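Hina Ghauri
Okay, our house rules for robots doing chores are up to version 2 and I'm so happy with them! Short thread.

Rule one: if an arm is inside a drum, a drawer or a cupboard, people's hands stay out. All of them, even for a "quick fix."

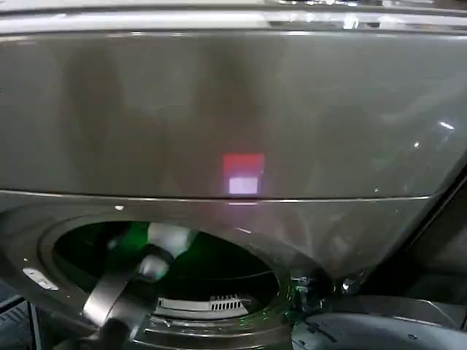
Rule two (my favorite!): log every stop, even the boring ones. We had 121 in July and 14 of them led to a wording change.

Rule three is still a fight. Arka wants the stop button in reach, Mirani wants it in hand. I'm with Mirani. Draft goes to Fekbridge next, send me your edits!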